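Good Habits for Working With Hand-Held Grippers at a Table

I've been meaning to put these tips in one place ever since my niece Hilde Verstraete asked me how we keep our workshop in Jundetthorpe from turning into a heap of cables. Hilde is setting up a room of her own to record hand movements for teaching robots, and she'd already bought the grippers and a pair of tables before it occurred to her that she might want some rules to go with them. I laughed, because I did it in exactly the same order! So these are the house rules we've settled on, more or less as they hang by our door, with all the chatter I can't seem to leave out.

Start with the table, before you touch any equipment

Clear it. I mean really clear it, down to the bare top, and then put back only what the task calls for. It's so tempting to leave your mug and your pen and the little screwdriver at the back where they "won't be in the way," and then the next person leaves theirs too, and by lunch the robot is learning to pick up things from somebody's desk.

Wipe the top with a damp cloth and a drop of dish soap, and dry it with a second cloth. Please don't use furniture polish. It leaves a shine that throws the light back up at the camera, and it makes small boxes slide around like hockey pucks. If you've got polish on there already, a bit of white vinegar in warm water will usually shift it after two or three goes.

If you have room for a second table, use it as a parking place for whatever comes next. We keep a few inches of floor between the two so that a bump to one doesn't travel to the other.

Looking after the marker blocks

Those black-and-white printed squares are how the system works out where each gripper is, so treat them the way you'd treat a pair of good glasses. Hold the gripper by its handle and keep your fingers off the print. Dust them with a dry lens cloth at the start of the day. If one gets a greasy thumbprint, a barely damp cloth is enough, but test a corner first if yours are paper labels, as some of them smear.

A scratched or peeling marker gets replaced, full stop. No coloring it in with a felt-tip. (I have tried this. The felt-tip was a slightly different black, and it cost us an afternoon.) Print spares in matte, keep them flat in a folder, and write on the back which side of which block they belong to.

Cables

Every cable should have enough slack for you to reach the far edge of the table with a bent elbow, and no more than that. Too short and you'll feel it tugging at your wrist, and you'll change how you move without knowing it. Too long and it curls up under your forearm just when you're going in for the pick.

Soft hook-and-loop ties are much kinder than plastic zip ties. Put one near the handle and one near your waist, and let the cable come toward your body over the near edge of the table. Check the spot where it bends over that edge once a week or so, running it between your fingers and feeling for anything stiff or lumpy.

Clothes and sleeves

Plain and dark is our rule for tops, with sleeves that stay where you push them. Take off bracelets and anything that dangles. I'm fond of a big cardigan myself, but it stays on the hook while I'm working.

Moving well

Before each take, see that the status light is on and the timer is running. Then take a breath, and go in slowly. Wouter Schouten, who taught me most of what I know, used to say you should move as if you were passing someone a full cup of tea, and I've never found a better way to put it. 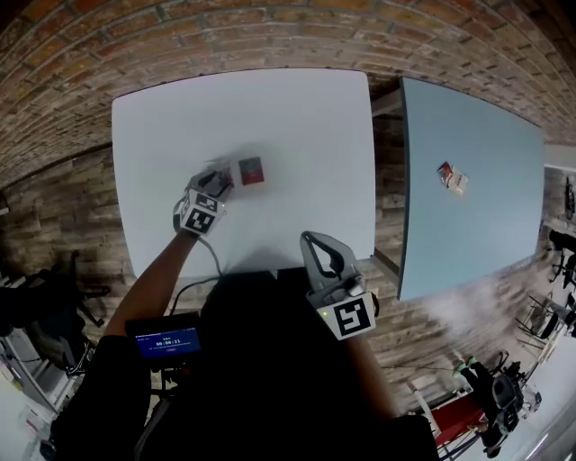 Give the hand that isn't doing the picking somewhere sensible to be. Near the front edge of the table is good, with the fingers open and pointing away from you, ready to help but well out of the other one's road. Two grippers hovering over the same small box will knock together sooner or later, and the fingertips always come off worse.

Come at flat packages from the side if you can, and close the fingers gently until they just hold. Squeezing hard crushes the cardboard, and a crushed box behaves differently from a fresh one, so swap it out when the corners go soft. We buy ours from Van Rooij in cartons of 500, and I'm always surprised how quickly we get to the bottom.

If you fumble a pick, finish calmly, put the item down and mark the take as a miss. Please don't snatch at it! Keep the misses in their own folder with a word or two on what went wrong.

Rest and upkeep

Stop and shake out your hands every twenty minutes. The grippers aren't heavy at nine in the morning, but they certainly are by four in the afternoon.

We change the fingertip pads after 2,000 picks, whether they look tired or not, and we write the date on a strip of masking tape inside the drawer. When you're done, hang the grippers up by their handles, coil the cables in loose loops, and leave the table bare for whoever's in next.

Hilde has asked for a page on lighting too, and I'll get to it once I've sorted out our own blinds, which I've been promising to do since January.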